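**Ticket:** Wallbox drops to minimum current after about-to-full taper, vehicle reports charge fault
**Product:** Skanora wall charger, single phase, tethered cable
**Site:** Trostotitz depot, bays 1 to 4
**Raised by:** Kamala Palaniappan
**Assigned to:** Elango Kaimal
**Status:** Closed, with one follow-up open

**Initial report (Kamala)**

Two of the electric vans on bays 3 and 4 are not reaching their set limit overnight. Charging starts normally at 32 A, holds for a while, then falls to 6 A and stays there. On bay 4 the van sometimes ends the session itself and shows a charge fault on the dash. Bays 1 and 2 have the same model of charger and the same firmware and do not do this. Unplugging and plugging in again brings it back to 32 A, but it falls again later.

It began in May, after the load balancing unit was swapped. Nothing was changed on the vans.

**09:40 – Elango**

Thanks. Please send the following:

- session log for bays 3 and 4, exported from the web page and not from the app (the app rounds the current)
- the `status` output from the load balancer
- the supply limit as entered in the balancer, and the rating on the main fuse

Please also swap the vans between bay 1 and bay 4 for one night. If the fault follows the van we will look at the onboard charger.

**14:15 – Kamala**

Logs attached. Extract from bay 4:

```
20:02 session start offered 32 A drawn 31.6 A
21:47 offered 32 A drawn 31.5 A
21:48 limit received source=balancer
21:48 offered 6 A drawn 5.8 A
21:53 limit received source=balancer
21:53 offered 6 A drawn 5.8 A
02:10 session end reason=vehicle
```

Vans were swapped. The fault stayed with bay 4. The van that had been failing charged to its limit on bay 1.

Supply limit is entered as 200 A. Main fuse is 200 A.

**15:05 – Elango**

The charger is doing as it is told. The 6 A limit comes from the balancer, so the charger, cable and van are all in the clear for now. What I need to know is why the balancer thinks the supply is short at 21:48. Please check whether the current clamps were moved when the unit was swapped, and read off the clamp ratio in the settings page.

**16:30 – Kamala**

Clamps were refitted by the electrician. Ratio in settings is 1,000:1. I can't read the marking on the clamps without opening the cover, so that will have to wait until he is back on site. 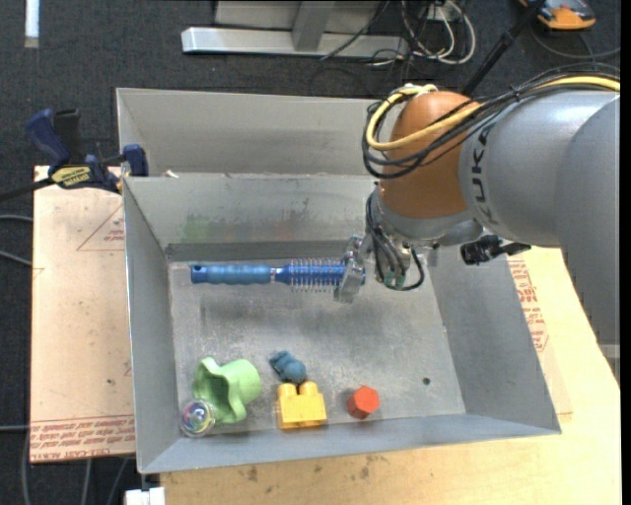 Karthikeyan Nambiar added that the Trumcombe depot had the same drop after the same swap, and that the balancer there had gone back to its default clamp ratio when it was first powered up. Over there it only showed once the cold store compressors came on in the evening, as the base load was too small to trip the limit before that. He suggested comparing the balancer's reading with a hand meter on each phase before changing anything.

**10:20 – Kamala**

Electrician on site. Cover off, clamp marking does not match the setting. Hand meter on L2 gave a far lower figure than the balancer with the heaters running. L1 and L3 are out by the same factor.

**10:45 – Elango**

That explains the limit. The balancer was over-reading every phase, so it cut the lowest priority bays first. Please confirm the priority order. If it is 1, 2, 3, 4 then bays 3 and 4 would be the ones to suffer.

To correct it:

1. Stop all sessions from the web page.
2. Set the clamp ratio to the value marked on the clamp body.
3. Save, then restart the balancer. The value is not applied until restart, although the page shows it as saved.
4. Check each phase against the hand meter under load.
5. Start sessions one bay at a time.

**13:10 – Kamala**

Priority order confirmed as 1, 2, 3, 4. Ratio corrected, unit restarted, all three phases now agree with the meter. All four bays offering 32 A.

**08:05 – Kamala**

Full night completed. Both vans reached their limit. No drop on any bay, no fault on the dash. Event counter on the balancer stood at 564 and has not moved.

**08:50 – Elango**

Closing. Two notes for the record:

- The charge fault on bay 4 is a separate matter. That van seems to give up after a long spell at 6 A. I have passed it to Raghavendra Naidu, who has the Paisan test bench – follow-up ticket is linked.
- The default ratio after a swap will be added to the fitting sheet.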